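3.2 Die Waldstrecke: Fahrspuren bei schlechter Scheibe

Für den zweiten Teil der Auswertung wollte ich eine Strecke, auf der eigentlich nichts los ist – gerade Landstraße, Wald links und rechts, fertig. Gefunden haben wir sie hinter Sovamville, und mein Kollege Orlando Ccori hat sich anfangs ziemlich lustig gemacht: »Geradeaus kann doch jeder!« Kann eben nicht jeder. Unser Spurschätzer Adine liest nur die Frontkamera, und die schaut durch eine Scheibe, in der sich der Innenraum spiegelt. Abb. 4 (a–c) zeigt drei Ansichten von dieser Strecke. In (a) kommen uns zwei helle Autos entgegen, und knapp über der Motorhaube liegt ein blasser waagerechter Balken auf dem Asphalt, der einer Haltelinie leider gar nicht so unähnlich ist.

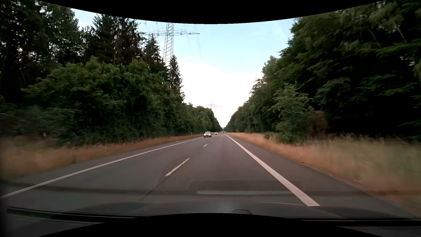

3.2.1 Einmündungen und Lücken in der Randlinie

Am meisten Kopfzerbrechen hat mir die linke Randlinie gemacht. An der Einmündung (b) geht sie von durchgezogen in gestrichelt über, und unsere erste Fassung von Adine hielt die Striche prompt für eine zweite Mittellinie. Blöd, wenn man gerade die Spurbreite schätzen will! Jetzt vergleicht das Modell beide Linien über ein Fenster von 16 Bildern und darf eine Randlinie erst umdeuten, wenn auch der Fluchtpunkt dazu passt.
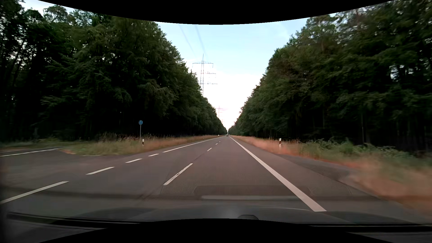
Die rechte Randlinie dient dabei als Anker, denn die ist hier durchgehend und kräftig. Mit dem Vergleichsverfahren Urio haben wir dasselbe probiert, nur ohne Anker, und da kippte die Schätzung an Einmündungen immer noch gern nach links weg. Trainiert wurden beide mit bis zu 1000 Ausschnitten aus dem Datensatz Brirkaso, alle von Hand nachgezeichnet (im Februar, es war eine lange Zeit).

Bleiben die kleinen Dinge am Rand. In (c) ist rechts außerhalb der Randlinie eine winzige aufrechte Gestalt zu erkennen, vermutlich jemand auf dem Rad, und auch die Leitpfosten im Gras sind auf die Entfernung kaum mehr als helle Striche.
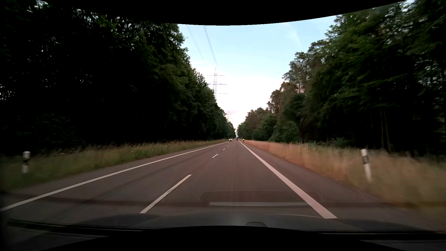 Für die Spur selbst spielt das keine Rolle, für den seitlichen Abstand aber sehr wohl. Deshalb gibt Adine neben der Linie auch einen Unsicherheitswert aus, und der steigt, sobald sich Spiegelung und Markierung überlagern. Ob zwei Ausgabewerte pro Bild reichen, da sind Orlando und ich uns noch nicht einig. Ich hätte gern einen dritten nur für den Seitenstreifen, er findet das übertrieben. Die Zahlen dazu folgen in Abschnitt 4.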